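Nirkex Opens Locker Refit Program for Schools, Gyms and Workplaces

Old cabinets to be cleaned, repaired and fitted with new shelves and hooks

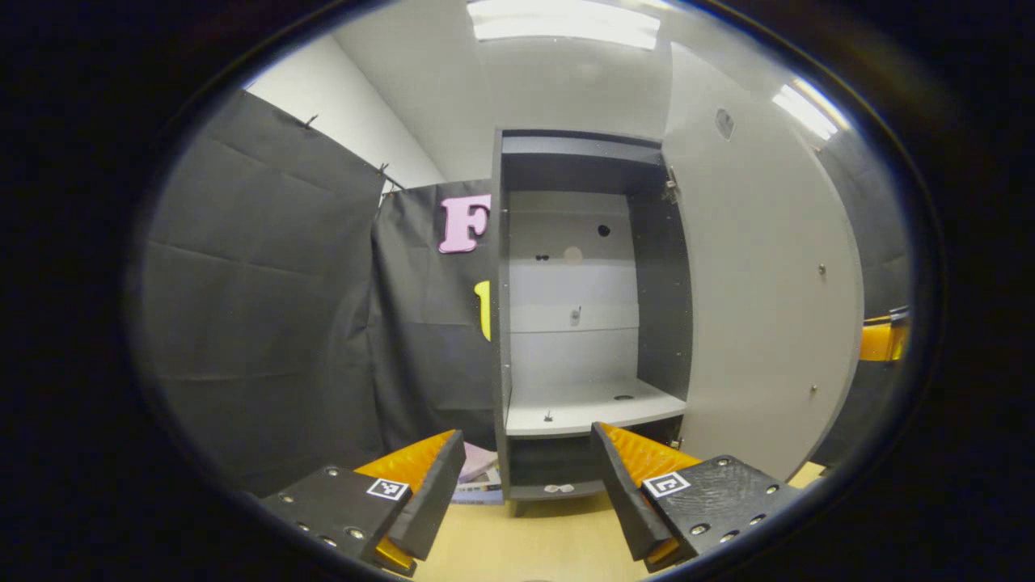
WHITLOCK, Oct 7, 2025 – Nirkex, a supplier of storage furniture for shared buildings, today opened its cabinet refit program to all customers in the Whitlock and Candden areas. Under the program, the company repairs tall single-door cabinets where they stand and replaces the parts that wear out first. Customers keep the cabinet body and, in most cases, the door.

The program began as a trial in July at the Heltitz sports center in Candden. Nirkex worked through 189 cabinets in the two changing areas and the staff corridor. The center had planned to replace all of them. After the trial, 40 were taken out of service and the rest went back into daily use.

"Most of what we get called about is small," said Dagmar Rusnák, head of service at Nirkex. "A hook has come off, a shelf peg is missing, or the door has dropped and rubs on the frame. The walls and the back of the cabinet are usually fine. People were paying for a whole new cabinet to fix a part that fits in your pocket."

What a refit covers

A standard refit starts with emptying the cabinet and wiping down every inside surface, including the upper compartment and the floor of the lower one. The service crew then checks the back panel, the shelf supports and the door hinges. Loose hinges are tightened or changed. Worn hooks are replaced with metal ones, and shelf pegs are replaced in full sets.

Shelves can be moved up or down during the same visit. Nirkex offers them in white or gray. Existing holes in a shelf or back panel can be left open for charging cables or closed with a plug in a matching color, and customers are asked to choose before work starts. Scratches on the outside of the door are touched up on request. Dents are not repaired under the standard price.

Each refit costs $40 per cabinet, parts included, for orders of ten cabinets or more. Smaller orders are priced by the visit. Locks are handled separately because many customers already have a contract with a lock supplier.

Feedback from the trial

Zdislava Beneš manages the Heltitz sports center. She said members had complained mainly about doors that would not stay shut and about bags ending up on the floor.

"We asked for the hook to go in the middle of the back panel, under the top compartment, and for the shelf to sit lower than before," Beneš said. "A winter coat folds over the shelf a little, but a gym bag fits. Shoes go underneath. I would have liked the work to be done in one week. It took two, and we had to close one changing area for part of that time."

Nirkex has since added a second crew. Orders are now split so that one row of cabinets is worked on at a time and the others stay open.

Preparing for a visit

Customers are asked to have cabinets unlocked and cleared by 8 a.m. on the first day. Anything left inside is put in a numbered bag and handed to the front desk. Doors need to swing fully open, so benches and carts standing in front of the cabinets should be moved. The crew brings its own vacuum, cleaning cloths and floor covers.

Bookings so far

Nirkex has taken bookings for 656 cabinets at schools, gyms and offices. Of these, 339 are in Candden, where work starts first. Dates in Whitlock will be confirmed with each customer in writing.

"We would like to hear from smaller places too," said Bhupendra Goel, sales manager at Nirkex. "If you have six cabinets in a break room, call us – we can often add you to a day when we are already nearby."

About Nirkex

Nirkex supplies and services cabinets, benches and shelving for shared buildings. The company is based in Whitlock and has a parts store in Candden.

Press contact: Anežka Baláž, Nirkex press office, Whitlock
Refit bookings: Juraj Ševčík, service desk, Candden parts store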